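[gripper-users] Re: Two-finger or three-finger for stacked plates?

From: Nizar Zoubi
To: gripper-users list
Date: October 2020

Hello all,

I answer inside the quoted text where I can, and then I add what we have learned since my first message. Sorry for the length.

> On your cable: I would not trust any result you get on the low shelf
> until you fix the routing. We had a wrist camera that worked very well
> on the bench, and when we went under a counter the plug started to
> move and we lost images. We thought it was the driver for a long time.

Thank you, this was useful. I checked our logs again and I find 4 runs with missing images, all of them on the lower shelf and none on the countertop. I had written them down as software errors. I have now ordered a plug with a screw lock, and I will change the loop after it arrives. Until then I keep the same cable for both grippers, so at least the comparison is fair.

> Which fingers are you using? If they are the flat ones from Drarkholm
> I think they are too thick at the tip for a plate edge.

Yes, the Drarkholm ones, flat, with the rubber pads. I agree about the thickness. On a single plate it does not matter so much, but in a pile the space between two rims is small and the lower finger pushes the whole pile before it goes in. The Rarnberg gripper has thinner tips and goes in more easily, but it closes slowly and the force setting has only six steps. I would like something between step two and step three for our plates, and there is no such thing.

> Have you tried to take the plates when they are standing and not
> lying? For us the success was much better.

We did this last week. I put one stack tilted up, with the face of the first plate to the front, and I left the other stacks as they were. My numbers so far, all on the same counter unit:

Drarkholm, lying stack: 59 tries, 31 good
Drarkholm, tilted stack: 59 tries, 48 good
Rarnberg, lying stack: 59 tries, 44 good
Rarnberg, tilted stack: 59 tries, 46 good

"Good" means that one plate came out, only one, and it stayed in the fingers for the full lift. If two plates came together I count it as a failure, also when nothing fell down. Please tell me if you count in another way, then I can give you the other number.

So the tilt helps the thick fingers very much, and the thin fingers only a little. For me the interesting question is now if we should buy new fingers or only store the plates differently. My colleague Tạ prefers the second, and he also does not want to print new mounts again.

One more thing about the approach direction. With the low shelf we come from the left side, and the forearm must go down at an angle to get under the countertop. In this pose the wrist camera is on top of the gripper and has little room. If I raise the wrist by only a few degrees, the planner refuses the path. From the right side it is possible too, but then the divider between the two bays is in the way for everything in the left bay.
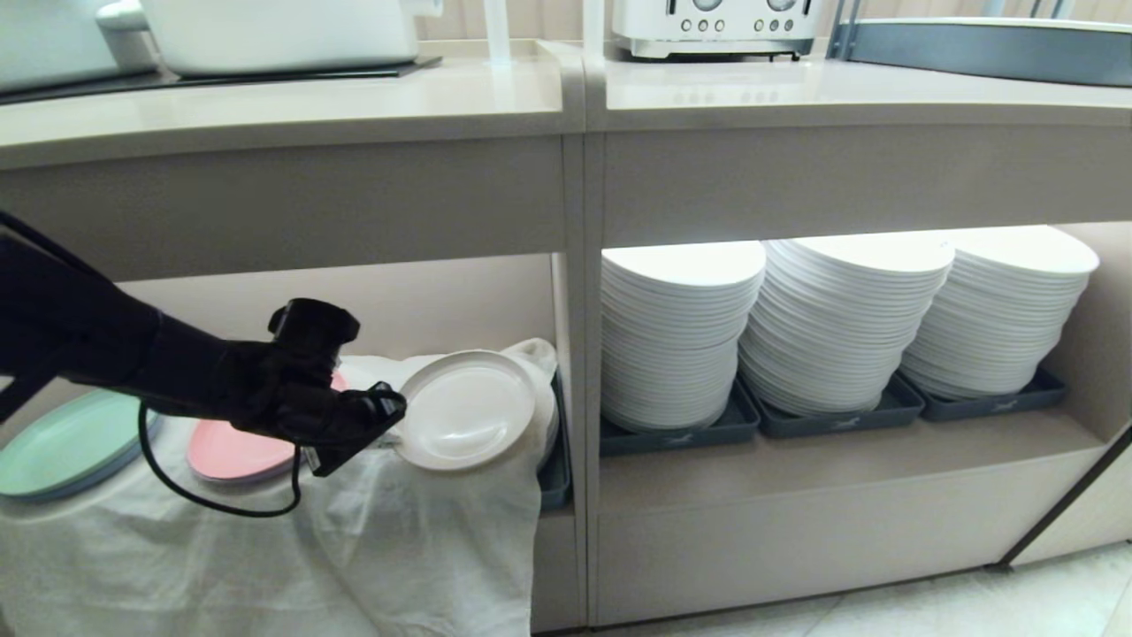 Low shelf, left bay: arm coming in from the left, tilted white stack to the right of the fingertips.

For the pads, I sanded one pair lightly with a Mirka disc because the rubber had become shiny. It gave more grip on the first day, then I could not measure a difference. I do not recommend it before somebody else has tested it also.

The camera images from the tries are 563 in total at the moment, without the missing ones. I can share them if someone wants to test a rim detector. The white plates in front of a white background are the difficult ones for ours. It often gives one edge for three plates. The pink and green ones are found much better.

Questions I still have:

Does anybody run the Rarnberg with current control instead of the force steps? The manual mentions it in one line and then never again.

Is there a thin finger that fits the Drarkholm mount without an adapter? With the adapter we lose too much height under the counter.

How long do you wait between closing and lifting? I use half a second and I have no good argument for it.

I will repeat the lying stacks when the new plug is here, and send the table again in December.

Best regards,
Nizar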